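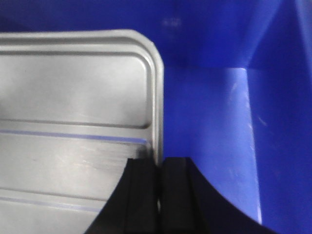 I've been quilting long enough to have a cupboard full of gadgets that were going to change my life, so when a Maltulwood quilting frame came up at a price I could nearly justify, I made myself wait until February before I bought it. Then I bought it on a Saturday morning in my dressing gown. So much for discipline!

It's the smaller of the two they make, the one for people who quilt on an ordinary domestic machine and don't have a garage to give over to a longarm. I paid $600 for it, plus delivery, and I've now put four quilts through it: two lap quilts, a cot quilt for my niece's baby, and a queen-size monster that had been sitting folded in the spare room since before we moved.

Putting it together took me an afternoon and most of a pot of tea. The instructions are fine until you get to the rollers, and then there's one drawing doing the work of about three pages. I had the ratchet on backwards and had to pull the whole end apart again. If you've got a friend who'll hold the far end of the pole, ring them.

Once it's up, though, oh, it's lovely. No crawling around the lounge room floor with a tin of safety pins! You load the backing, float the wadding and the top, and roll along as you go. My backings have come out flat every time, even the flannelette one, and flannelette and I have a history.

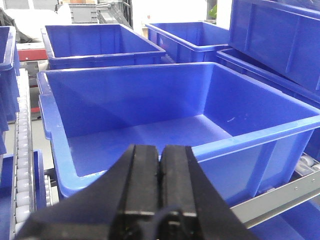 Blue tub, nothing in it.

Now the grumbles. The carriage that your machine sits on is a bit sticky when you move on the diagonal. Straight lines and gentle waves are a pleasure, but my feathers looked like something the dog had been at until I'd practised for a week. I wiped the tracks down with a dry cloth and that helped a little. The clamps are also stingy. You get enough for one side and then you're rummaging for your own, and I ended up using the ones from my old Pesturham hoop, which grip better anyway.

Throat space is the other thing, and I can't blame Maltulwood for that. On a domestic machine you've only got so much room once the quilt starts rolling up, so by the last third of the queen I was working in a strip barely wider than my hand. I did a small all-over meander and called it a design choice. If you mostly make big bed quilts with big fancy patterns, save your money and pay a longarmer.

I use a 50 weight cotton on top and wind my bobbins all at once before I start, and I'd loosen the top tension a touch from wherever you normally have it. Mine was snapping every few rows on the first quilt and hasn't done it since.

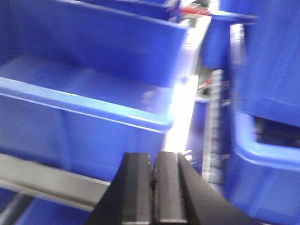 Kumudini Howlader: I've had the same frame for two years and the diagonal does get better. Try loosening the wheels on the carriage by a quarter turn, mine were done up far too tight. Agree about the clamps. I'd never go back to pin basting, my knees wouldn't have it.

Thank you Kumudini, I've got the spanner out and I'll have a go at those wheels before the next top goes on. It's a row of flying geese in mustard and grey, and I'd dearly like to try feathers in the border again.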